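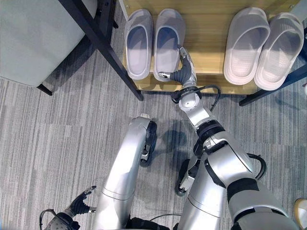

Temauの棚板に室内履きを二足。明るい木と黒い脚の組み合わせです。

DrekachのオープンシェルフTemauを使ってみたレビュー

更新 6/21/25

買ってよかった家具の話をするとき、ソファとか照明とか、もうちょっと華のあるものを挙げたいのですが、この一年でいちばん気に入っているのは玄関わきの棚です。スリッパを置く棚。地味ですよね。でも本当に好きなんです、これ。

モノはDrekachというメーカーのTemauというシリーズで、淡い色の木の棚板に黒い金属のフレームを合わせた、いわゆるオープンタイプのシェルフです。扉なし、引き出しなし、背板なし。届いてから259日使ったので、そろそろ良いところも気になるところも書けるかなと思います。

前に使っていたのはAmatoの扉つきの下駄箱でした。それはそれで丈夫だったし、来客のときに全部隠せるのはありがたかった。ただ、扉を開けて、スリッパを出して、閉めて、という動作がとにかく面倒で、結局みんな(わたしも含めて)床に脱ぎっぱなし。朝いちばんに、廊下に点々と散らばるスリッパをつま先で寄せながら歩く生活を5年続けました。長いな。

Bisellのワイヤーラックも候補でした。値段は安いし軽いし、悪くないんですが、店頭で見たらワイヤーの隙間が思ったより広くて、やわらかいスリッパだとかかとがへこみそう。あと、うちの床はグレーの縞のカーペットなので、そこに銀色のワイヤーが立つと、どうも事務所っぽくなる気がしたんですよね。木の板がいいなあ、とぐるぐる悩んで、Temauに戻ってきました。

色のこと

商品ページの写真だともう少し黄色く見えたので、届くまでちょっと心配していました。実物ははちみつを薄くのばしたような色で、木目もちゃんと見えます。グレーのカーペットの上に置くと、木のあたたかさが引き立って、思わず「おおー」と声が出ました。黒いフレームも効いています。脚が斜めに入っているので、真四角の箱を置いたときの重たさがないんです。

最初は脚まで木のタイプと迷っていたのですが、黒で正解でした。淡い色のスリッパを置くと、木と黒とグレーだけのすっきりした一角になります。派手な色の履物を置いたらどうなるかは、うちにそういう履物がないのでわかりません!

組み立て

20分で終わりました。家具の組み立てが得意とは言えないわたしでこれなので、慣れている方ならもっと早いはずです。六角レンチは付属していますが、柄が短くて最後の締め込みで手が痛くなります。手持ちの長いレンチがあるなら、そっちを使ったほうが断然楽です。

ひとつだけ失敗談を。説明書には「すべてのネジを仮締めしてから本締め」と書いてあるのに、わたしは一本目からぎゅうぎゅうに締めてしまいました。案の定、最後の穴が合わない。全部ゆるめてやり直したら、あっさり入りました。説明書は読みましょう(自分に言っています)。

カーペットの上で組み立てたのは良かったです。板を寝かせても傷を気にしなくていいし、フレームを倒したときの音もしません。フローリングのお宅なら毛布か段ボールを敷いておくと安心だと思います。

使い心地

まず、しまうのが楽。これに尽きます。脱いだスリッパを持ち上げて、板に置く。それだけ。扉つきのころは「あとでしまおう」と思ってそのままになっていたのが、いまはその場で片づきます。取るときも、かかとが手前に来るように置いておけば、指をひっかけてすっと引き出せます。つま先を手前にする派の方もいると思うんですが、わたしは断然かかと手前派です。床に下ろしたときにそのまま足を入れられるので。

板の表面はつるつるしすぎず、ざらざらしすぎず。底がゴムっぽいサンダルでもきゅっと引っかからず、かといって布底のスリッパが滑って落ちることもありません。幅の広いストラップのスライドサンダルは、厚みがあるぶん扉つきの下駄箱では天井につかえていたのですが、オープンな棚だとそういう心配がない。これはうれしい誤算でした。

それから風通し。梅雨どきの下駄箱って、開けた瞬間にむわっとしませんか。あれがなくなりました。背板がないので空気が抜けてくれるんだと思います。消臭剤を買い足す回数がはっきり減って、地味に家計にも効いています。

見えているぶん、散らかるとすぐにわかるのは、まあ、表裏一体ですね。わたしの場合はそれがちょうどいい圧になっていて、ずれているのを見つけると通りすがりに直すようになりました。前は下駄箱の中がどうなっていようと扉を閉めれば終わりだったのに、人は変わるものです。左右をそろえて、間をちょっとあけて並べると、それだけで旅館みたいな気分になります。

お手入れ
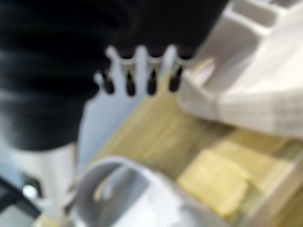 木の上の淡い黄色のスポンジ。そばに白い樹脂のものと黒い布。

木の家具でいちばん聞かれるのが掃除のことなので、少し長めに書きます。

普段は乾いた布でさっと拭くだけです。スリッパの底は思っているより埃を拾っていて、置きっぱなしにすると板の上にうっすら跡が残ります。気がついたときに払っておけば、跡は残りません。布はなんでもいいのですが、濃い色だと取れた埃がよく見えて、妙な達成感があります。おすすめです。

それで落ちない汚れには、やわらかいスポンジを水で湿らせて、かたく絞ってから使います。台所用の、裏に硬い研磨面がついたものは避けてください。目立たない裏側で一度試したら、木目に沿って白っぽい筋がつきました。やわらかい面だけのスポンジなら、いまのところ表面が荒れた感じはありません。拭く方向は木目に沿って。逆らって拭くと、細かい繊維が立つような手ざわりになることがあります。

洗剤はほとんど使いません。一度だけ、雨の日に外履きのサンダルをうっかり載せてしまって、泥の輪じみができたことがありました。このときは食器用洗剤をほんの少しだけ水に溶かして拭き、そのあと水拭き、から拭き。きれいに消えてほっとしました。次の日まで放っておいたらどうなっていたか、あまり考えたくないです。

フレームのほうは、ほぼ手がかかりません。黒なので白い埃は目立ちますが、布でなでれば終わり。斜めの脚のつけ根、板とぶつかるあたりだけは指が入りにくいので、わたしは布の角を細くねじって差し込んでいます。綿棒でもいけます。

あと、小物の置き場としても優秀なので、つい掃除道具や郵便物を仮置きしたくなるんですよね。仮置きのはずが住みつくのがわが家の常なので、棚板はスリッパ専用、と決めました。決めただけで、守れているかどうかは日によります。

気になったところ

べた褒めばかりでもなんなので、正直に。

板の厚みのわりに、端の角がちょっと鋭いです。ケガをするようなものではないけれど、通路が狭い家だと膝や手の甲をこつんとやりがち。わたしも引っ越しの段ボールを抱えていて一度ぶつけました。小さいお子さんがいるなら、透明のコーナーガードを貼っておくといいかもしれません。

それから、毛足のあるカーペットの上だと、脚がほんの少し沈みます。うちでは組み立てた翌週に片側が下がってきて、置いた小物がころころ転がるようになりました。脚の下に厚さ5ミリのフェルトを挟んだら水平に戻ったので、いまは問題なし。アジャスターが最初からついていたら満点だったのに、惜しい!

値段は、ワイヤーラックと比べればそれなりにします。AmatoとBisellのちょうど間くらい。毎日必ず目に入って、毎日必ず使うものだと思えば、わたしは納得しています。買ったときの箱がとても大きくて、たたんで捨てるのに苦労したことも一応書いておきますね。

こういう人に合うと思う

スリッパを床に脱ぎっぱなしにしてしまう人。扉を開けるのが面倒な人。それと、玄関や部屋の入り口に木のものをひとつ置きたいけれど、大きな家具は入れたくないという人には、ぜひ実物を見てほしいです。脚が細いので、置いても床がちゃんと見えていて、部屋が狭くなった感じがしません。

逆に、靴をたくさん持っていて全部隠したい人には向きません。ブーツや革靴を日焼けさせたくない人も、扉つきのほうが安心だと思います。うちも、ふだん履かない靴は別の収納に入れてあります。全部をこの棚でまかなおうとすると、たぶん見た目がにぎやかになりすぎます。

同じシリーズで奥行きの浅いタイプが7月に出るそうで、いま洗面所のすきまを測っているところです。タオルを置くか、洗面まわりのこまごましたものを置くかで迷い中。洗面所は水がはねるので、棚板がどこまで耐えてくれるのか、そこがいちばん知りたい。買ったらまたここに追記します。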